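Memville to Begin Separate Collection of Household Textiles in October

Memville will begin collecting used clothing and household textiles separately from other waste in October, under a service agreement with the sorting company Dramani. The agreement covers all residential addresses inside the town limits and the unincorporated district of Drarden, which already shares the town's recycling contract.

Textiles are currently accepted only at the transfer station, where they are placed in a single container and shipped without sorting. Material put in household trash goes to landfill. The new service adds curbside pickup and replaces the container at the transfer station with a staffed counter.

According to the service plan, 713 metric tons of textiles were present in the mixed household waste of Memville and Drarden last year. The figure comes from a composition study in which sample loads were opened and separated by hand. It includes clothing, bedding, towels and curtains. Footwear, carpets and mattresses were recorded in other categories and are excluded from the total.

Cotton and cotton blends made up the largest fraction by weight. Polyester was second. Wool and other animal fibers were present in small amounts. The study did not attempt to measure how much of the material could have been worn again, as most of it had been in contact with food waste and moisture before the samples were taken.

Collection will take place every second week on the same day as paper and cardboard. Residents will receive a roll of 13 bags by mail before the first pickup, and replacement rolls can be obtained at the transfer station and at the town hall service desk. Each address may set out up to 5 bags per pickup. Bags must be tied and placed beside the paper container, with a clear space between the two so that the crew can tell them apart. Textiles placed in ordinary trash bags will be left at the curb with a notice.

Items must be clean and dry. Worn, torn or faded clothing is accepted, as are garments with missing buttons or broken zippers. Garments do not need to be folded. Items soiled with paint, oil or solvents are excluded, along with foam pillows, electric blankets and any clothing that contains a battery. Wet textiles are excluded because mold can spread through a closed bag during storage.

Bags will be taken to the Dramani facility outside the town, where the contents are sorted into two main streams. The first stream consists of garments suitable for reuse. The second consists of material for fiber recovery, industrial wiping cloths and insulation. Material that fits neither stream is classed as reject and is returned to the town's waste contractor for disposal. The cost of disposing of rejects is borne by the town, and the weight is reported with each invoice.

Sorting by fiber type depends mainly on the care label. Where the label is missing or cannot be read, the item is checked with a near-infrared scanner, which compares light reflected from the fabric with stored reference values. The method works well on single-layer garments of one fiber. It is less reliable on coated fabrics, on very dark fabrics and on garments in which the lining and the outer layer differ. Such items are routed to the second stream without a fiber grade.

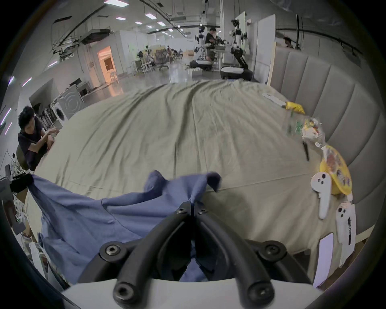
A blue garment on a pale green covering.

Knitwear is graded separately from woven fabric. Knits can be pulled apart mechanically with less damage to the fiber, and the recovered material is generally longer and easier to spin. Woven cotton is more often cut into wiping cloths. Buttons, zippers and thick seams are removed before either process, and the trimmings are weighed as reject.

Records of all incoming and outgoing weights will be kept in Dument, the reporting system the town already uses for glass and metal. Each truckload will be entered at the facility scale with its route number, gross weight and net weight. Outgoing lots will be entered by stream and destination country. The town will publish a summary every quarter, with the first covering the period from the start of collection to the end of the year.

The service is financed through the existing solid waste fee, which remains unchanged for the first contract year. The town pays a fixed amount per collection route and a variable amount per metric ton delivered. Revenue from the sale of reusable garments stays with the sorting company. Revenue from fiber and wiping cloths is shared, and the town's portion is credited against the variable charge. If the reject rate rises above the level set in the agreement, the variable charge is recalculated for the following quarter.

Apartment buildings will be served by shared containers in place of bags. Property managers are to report the intended location of the container before the end of September. The container requires a level surface and must be accessible from the street without passing through a locked gate. Buildings without a suitable location may use the bag service, with pickup from a single point agreed with the crew.

Existing donation bins operated by charities and thrift stores are unaffected. The town does not regulate these bins when they stand on private land, and the quantities collected in them are not included in the study. Residents may continue to use them for garments in good condition.

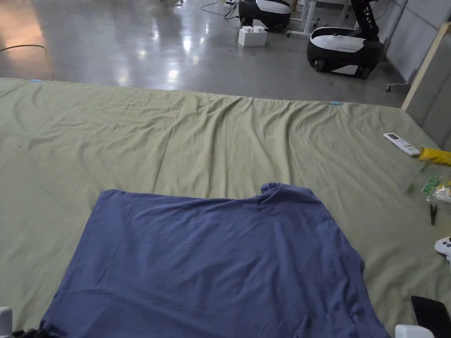 Can a T-shirt with holes or stains be placed in the collection bag?
A T-shirt with holes or ordinary wash-resistant stains is accepted if it is clean and dry, and it will normally be sent to the fiber recovery or wiping cloth stream. Shirts with paint, oil or solvent on them belong in household trash.

Drarden will be served by the same trucks as Memville but on a separate route. Pickup there starts at 6:30 a.m., and bags should be set out the evening before. On unpaved roads, bags are to be left at the nearest junction used for paper collection. The route list will be mailed together with the first roll of bags.

The agreement runs for 2 years and may be extended once for the same period. A second composition study will be carried out during the final six months of the initial term, using the same sampling method, sample size and categories as the first. Results from the two studies are to be compared by fiber group and by district. The report will be filed with the town clerk before a decision on the extension is made.

The transfer station will continue to accept loose textiles in the existing container until the end of September. The container will then be removed and the area resurfaced. Residents bringing textiles to the station during the work should use the temporary drop-off point next to the scale house.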